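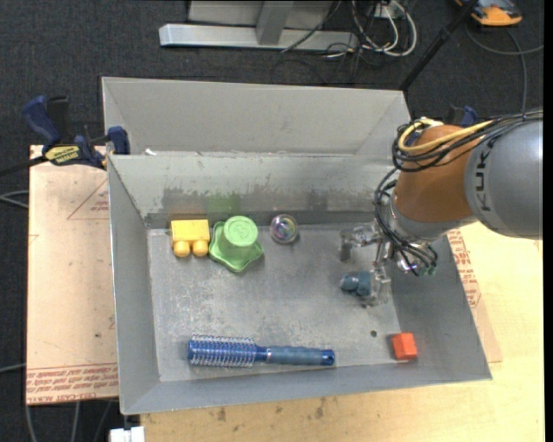 철판으로 된 정리함 바닥의 얼룩, 어떻게 닦으세요?

아이 장난감이랑 머리빗 같은 자잘한 물건을 회색 철판 통에 몰아넣고 쓰는데 바닥에 허연 자국이 잔뜩 생겼어요. 긁힌 건지 때인지 구분이 안 가네요. 철수세미로 밀어도 될까요?
2 Aug 2024, 소브사이드

Touran Vahidi
철수세미는 참아 주세요! 미지근한 물에 주방세제 조금 풀어서 부드러운 천으로 먼저 닦아 보세요. 손때는 이것만으로도 싹 지워져서 정말 기분 좋아요 ㅎㅎ 그래도 남으면 베이킹소다를 되직하게 개어서 구석에 살짝 시험해 보시고요. 닦은 다음엔 마른 천으로 물기를 꼭 없애 주세요. 모서리 접힌 데 물이 고이면 녹이 슬어요. 손톱으로 긁어서 걸리는 자국은 흠집이라 닦아도 안 없어집니다.

kudton530
저는 그냥 펠트 깔았어요. 소리도 덜 나고 완전 추천!!

rotich723
윗분 펠트 좋네요! 저도 깔아 쓰는데 2주에 한 번은 꺼내서 털어 줘야 해요. 머리카락이 진짜 잘 붙거든요. 빗은 따로 컵에 꽂아 두니까 훨씬 깔끔해졌어요~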